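The Wirberg Woven Belt
Braided middle, leather ends, and a fit that isn't stuck to five punched holes
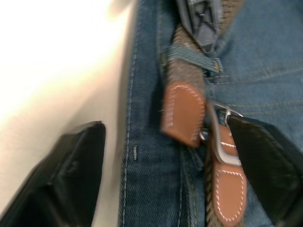
I wore the same stiff leather belt for years, and I thought the red line it left across my stomach after dinner was just part of wearing a belt. Then Yu-ting Yip put a Wirberg in my hand at the Durkville shop and told me to try it on with whatever I had on that day (jeans, as it happens, and not very good ones). I bought it on the spot. A couple of years later we're the ones stocking them, so yes, I'm biased, but I did get here as a customer first!

The Wirberg is a casual belt with a woven body and leather at both ends. The weave is coarse enough that you can feel the braid when you run a thumb along it, and it goes with denim the way a good canvas bag does. The taupe is the color we reorder most. It's a brown that leans a little gray, and it sits nicely against indigo without shouting for attention. If you mostly wear black jeans, have a look at the charcoal too.

How it fits

There are no holes in the braid. The prong of the buckle goes straight through the weave, wherever you happen to need it, so you can let it out a touch on a long drive and take it back in when you get up. The yarn has a bit of give as well. It isn't a rubbery stretch, more like the give you get from a well-worn sweater cuff, and it comes back to shape when you hang it up.

To find your size, measure a belt you already like. Start at the fold where the buckle joins the strap and stop at the hole you use most. Please don't go by the number on your jeans, which can be off by a good two inches depending on who made them. If you land between two sizes, take the longer one. A bit of extra tail tucks neatly into the next loop, and a tail that's too short will keep popping out all day.

We carry seven sizes. The longest we keep on the shelf is 41 inches, and Pak-hei Yuen can order longer ones from the workshop for the same price. Those usually take until the next delivery, so write first if you need it for a trip or a wedding.

Will it go through my loops?

On nearly all jeans, yes. The strap is the usual jeans width, and the leather tip is slim and firm, so it leads the softer braid through behind it. That's a small thing, but anyone who has tried to push a floppy canvas belt through a tight back loop will know why I'm so happy about it. Go slowly past the thick seam at the center back. If you feel the weave bunch up, pull it back an inch, flatten it with your fingers and carry on.

Dress pants are another story. The braid is thick, and narrow loops will pinch it. Wen-hsiung Hsueh wears his with wool pants anyway and says it's fine, but I've seen the loops and I'm not convinced.

The leather

The leather parts come from Işık, a small tannery the workshop has used from the beginning. It arrives a bit stiff. Give it a couple of weeks of wear and it softens, darkens slightly along the edges and starts to look like it belongs to you. The ends are stitched to the braid and also folded over it, and that join is the part I'd look at first on any woven belt, from anyone. Cheap ones are often only glued there.

Looking after it

Take the belt out of your jeans before they go in the wash. I know, everybody says that, and everybody forgets! One trip through the machine probably won't finish off the braid, but the leather ends will dry out and curl.

For dirt on the woven part, use a damp cloth and a drop of mild soap, then lay the belt flat until it's dry. A little leather cream on the ends twice a year is plenty. Keep the cream off the yarn, where it leaves a dark mark that is very hard to get out.

New dark denim can rub off on the lighter colors. On the taupe you'll hardly see it. On the sand you will, so wash raw or very dark jeans once or twice before pairing them.

Hang it by the buckle, or roll it loosely in a drawer. Don't fold it sharply where the braid meets the leather.

Details

Model: Wirberg Woven, style 356
Body: braided yarn, coarse weave
Ends: leather, stitched and folded
Buckle: metal, single prong
Colors: taupe, charcoal, sand, navy
Price: $70
In stock: all colors except navy, back in July

Repairs and exchanges

If the size is wrong, send it back unworn and we'll swap it. Repairs are handled by Chun-hung Hsu at our Rultby bench. He can replace a buckle or restitch an end, and he can shorten a belt by moving the leather tip up the braid. Lengthening isn't possible. Put a note in the parcel with your name and what you'd like done, and he'll write to you with a price before he starts.

Both shops have the full size run out on the rail, so bring your favorite jeans and try a few.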